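Work placement report, part 2 – Flenda canteen supplies, Zornmont site

Went in expecting people to be worried about their jobs. Some were. Mostly they talked about sore wrists and the early start. Since January the Bouchard arm does the plating trials and 14 staff have been moved to checking and restocking, after 2 days training. Not enough, most said.
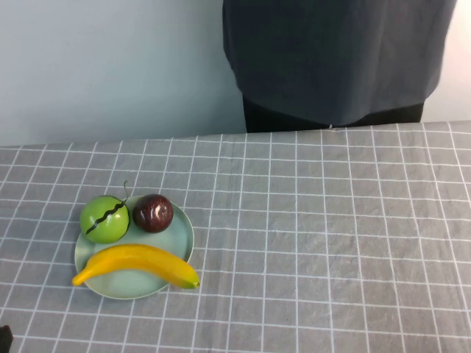 Staff time is what I was asked to look at. The checker stands for most of the shift now, wich came up in nearly every interview. Fruit is the standard test load – a banana longer than the plate is a good one to argue over, pass or fail? The rules sheet dosen't say. So people decide, and then get asked why.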